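Grirar: README zum Beschaffungs- und Datenpaket für den Regalplatz

18. Mai | Von Lok-yiu Tang
Drucken | Per E-Mail senden
Geteilt: 26 | Kommentare: 3 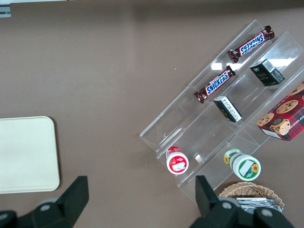 Was sollte man zuerst bestellen, wenn das Geld nicht für alles auf einmal reicht?
Arm, Greifer und Handgelenkkamera gehören in die erste Bestellung, und zwar zusammen mit dem Adapterflansch und allen Kabeln. Tisch, Licht und Ware lassen sich später ergänzen, ein fehlender Flansch dagegen hält den ganzen Aufbau an.

Schön, dass ihr hierher gefunden habt! Dieses Paket ist für alle gedacht, die einen kleinen Roboterplatz einrichten wollen, an dem verpackte Ware aus einem Regal gegriffen und in eine Schale gelegt wird, und die dafür irgendwann vor einer Verwaltung sitzen und erklären müssen, was das kostet. Ich habe das selbst nun mehrfach gemacht, mit wechselndem Glück, und möchte euch ein paar der Umwege abnehmen. Wer nur die Dateien sucht, springt bitte zum Abschnitt "Inhalt des Pakets". Alle anderen holen sich am besten einen Tee.

Worum es geht

Grirar ist eine Sammlung von Aufnahmen und Planungsunterlagen aus unserem Labor. Die Aufnahmen stammen von der Kamera am Handgelenk des Arms, die Unterlagen von meinem Schreibtisch. Beides gehört für mich zusammen, denn fast jede Entscheidung beim Einkauf sieht man hinterher in den Daten wieder, und ich hätte viel darum gegeben, vor der ersten Bestellung einmal einen Blick durch eine solche Kamera werfen zu können.

Der Platz ist einfach gehalten: ein brauner Tisch, ein durchsichtiges Stufendisplay aus Acryl, dazu eine flache cremefarbene Schale mit runden Ecken. Auf den Stufen liegen Dinge, die man in jedem Laden so finden könnte, Snickers-Riegel zum Beispiel, kleine schwarze Schachteln, Döschen mit farbigen Deckeln. Die Aufgabe lautet immer gleich: einen genannten Artikel nehmen, ablegen, zurückfahren.

Inhalt des Pakets

aufnahmen/ enthält die 68 freigegebenen Episoden als Bildfolgen mit Gelenkwerten und Greiferöffnung.
planung/budget.csv ist die Kostenaufstellung mit 39 Positionen, sortiert nach Bestellrunde.
planung/lieferzeiten.csv führt zu jeder Position die zugesagte und die tatsächliche Lieferzeit auf.
planung/vorlage_antrag.odt ist das Antragsformular in der Fassung, die bei uns durchgegangen ist. Bitte den Briefkopf austauschen, das hat schon jemand vergessen.
ware/liste.csv nennt die verwendeten Artikel mit Verpackungsart und einer Bemerkung zur Greifbarkeit.
LIZENZ.txt regelt die Nutzung. Kurz gesagt: Lehre und Forschung frei, alles Weitere bitte vorher anfragen.

Die Budgetdatei ist mit Semikolon getrennt und verwendet das Komma als Dezimalzeichen. Wer sie in ein englisch eingestelltes Programm lädt, bekommt sehr eindrucksvolle Summen.

Wie das Budget aufgebaut ist

Wir bestellen in drei Runden, und ich würde es heute wieder so machen. Runde eins umfasst alles, was sich bewegt oder was die Bewegung sieht: den Arm (bei uns von Molo), den Zweifingergreifer, die kleine Kamera, Netzteil, Not-Halt, Flansch und Rechner. Das ist der dicke Brocken, und er sollte auf einem einzigen Auftrag stehen. Als wir einmal versucht haben, den Greifer aus einem anderen Topf zu bezahlen, lag er wochenlang beim Wareneingang, weil die Kostenstelle nicht zum Auftrag des Arms passte und niemand wusste, zu wem das Päckchen gehört.

Runde zwei ist die Möblierung. Tischplatte, Klemmen, Kabelführung, Leuchten, Displays, Schalen, Körbe. Das sind lauter kleine Beträge, die in der Planung gern unter "Sonstiges" verschwinden, und genau dort fehlen sie dann. Bitte einzeln aufführen! Unsere Verwaltung hat bei einer ordentlich ausgeschriebenen Kleinteilliste noch nie nachgefragt, bei einem runden Betrag unter "Sonstiges" jedes Mal.

Runde drei ist Verbrauch und Ersatz. Dazu zählen Greiferbacken, Kabel, Klebeband und die Ware selbst. Ja, auch Kekse und Schokoriegel brauchen eine Zeile. Verpackungen knicken unter den Fingern, Aufdrucke reiben sich ab, und ein Riegel, der schon oft gegriffen wurde, verhält sich anders als ein neuer. Wir buchen das unter Versuchsmaterial und schreiben dazu, dass es nicht zum Verzehr bestimmt ist. (An diese Regel halten sich fast alle.)

Angebote einholen

Wir hatten Angebote von Trurnik und von Leung auf dem Tisch, beide freundlich, beide vollständig, und trotzdem kaum zu vergleichen. Trurnik rechnet die Inbetriebnahme in den Gerätepreis ein, Leung führt sie als eigene Zeile und lässt sie auf Wunsch weg. Dafür lag bei Leung der Greifer ohne Backen im Angebot. Ich habe am Ende eine Tabelle gebaut, in der jede Zeile eine Leistung ist und jede Spalte ein Anbieter, mit einem leeren Feld überall dort, wo etwas fehlt. Die Lücken sind das Gespräch, das man mit dem Vertrieb führen möchte.

Bitte fragt bei jedem Angebot nach den folgenden Punkten, am liebsten schriftlich:

Sind Flansch und Schrauben zwischen Arm und Greifer enthalten?
Wie lang ist das Kamerakabel, und hält es die Drehung im Handgelenk aus?
Wer zahlt den Versand, wenn der Arm in der Gewährleistung zurückmuss?
Gibt es die Greiferbacken einzeln, und ab welcher Menge?
Wie lange gilt der Preis?

Der letzte Punkt hat uns besonders beschäftigt. Zwischen Antrag und Freigabe vergingen bei uns 26 Tage, und das Angebot für die Kamera war da schon abgelaufen. Wir haben den alten Preis mit viel gutem Zureden noch bekommen, verlassen würde ich mich darauf kein zweites Mal.

Licht und Acryl

Durchsichtige Displays sind hübsch, leicht und rasch beschafft, und für die Bilderkennung sind sie eine ziemliche Zumutung. Die Deckenleuchten liegen als helle weiße Streifen auf den oberen Kanten, und durch die Flächen sieht man den Tisch. Wir haben uns bewusst dafür entschieden, denn in Läden stehen solche Aufsteller nun einmal, und ein Modell, das nur matte graue Kästen kennt, hilft dort wenig. Wer aber zum ersten Mal plant und schnell etwas vorzeigen muss, nimmt besser ein mattes Display dazu und legt das Acryl für später beiseite.

Beim Licht hätte ich früher Geld einplanen sollen. Zwei dimmbare Flächenleuchten mit Diffusor stehen jetzt in Runde zwei, ursprünglich standen sie gar nicht da. Falls eure Deckenbeleuchtung vom Haus gesteuert wird, klärt bitte vorab, ob sie abends von selbst ausgeht. Bei uns tut sie das.

Kamera und Greifer zusammen denken

Der Greifer ist im Bild der Handgelenkkamera immer mit dabei. Mit geöffneten Fingern nimmt er den unteren Teil des Blickfelds ein, und was gerade dahinter steht, etwa der Korb mit den silbern verpackten Stücken, ist teilweise verdeckt. Für das Lernen ist es angenehm, beide Finger zu sehen, für das Planen heißt es aber, dass man das nutzbare Blickfeld kleiner ansetzen muss als im Datenblatt. Malt euch das auf Papier auf, bevor ihr eine Tischgröße bestellt. Ein längerer Kamerahalter kostet wenig, eine zweite Tischplatte schon mehr, vom Tragen durch das Treppenhaus ganz zu schweigen.

Bei der Öffnungsweite des Greifers lohnt es sich, mit der breitesten Schachtel zum Messschieber zu gehen. Liegende Dosen sind meist kein Problem, solange sie nicht wegrollen. Flache Kartons, die am Display lehnen, brauchen eine Strategie an der Schmalseite, und die wiederum braucht Platz neben dem Regal. Wir haben das Display schräg auf den Tisch gestellt und die Schale links davon, das hat uns in dieser Hinsicht am wenigsten geärgert.

Bekannte Einschränkungen

Die Preise in budget.csv sind unsere Preise, mit unserem Rabatt und unserem Steuersatz. Nehmt sie als Gerüst und holt eigene Angebote ein.

Die Ware ist einseitig ausgewählt, viel Süßes, viel Karton und Folie, kaum Glas. Beschriftungen liegen manchmal auf dem Kopf oder sind angeschnitten, und wir haben das absichtlich nicht bereinigt.

Personalkosten fehlen. Ich weiß, dass das unbefriedigend ist. Die Stunden für Aufbau, Kalibrierung und das geduldige Zurücklegen der Ware wurden bei uns nicht getrennt erfasst, und eine nachträglich geschätzte Zahl wollte ich nicht in eine Tabelle schreiben, die andere in ihre Anträge kopieren.

Die Spalte "tatsächliche Lieferzeit" ist bei den Positionen leer, die wir aus dem Lager genommen haben.

Was als Nächstes kommt

Im August möchte ich die Budgetdatei um eine Variante mit gemietetem Arm ergänzen. Molo hat uns Mietkonditionen in Aussicht gestellt, und für Gruppen mit einer kurzen Projektlaufzeit könnte sich das lohnen, gerade wenn Investitionsmittel gesperrt sind und Sachmittel noch da. Offen ist für mich noch, wie man die Versicherung sauber ausweist. Wer damit Erfahrung hat, melde sich bitte unbedingt!

Korrekturen nehme ich gern entgegen, auch kleine, auch Tippfehler. Am besten als Änderungsvorschlag direkt in der betroffenen Datei, mit einem Satz dazu, woher die neue Zahl kommt. Bei Lieferzeiten bitte das Bestelljahr angeben, sonst kann ich den Wert nicht einordnen.

Zitierweise: Tang, Lok-yiu: Grirar, Beschaffungs- und Datenpaket für den Regalplatz, Fassung 3.

Drucken | Per E-Mail senden | Teilen (26)
3 Kommentare anzeigen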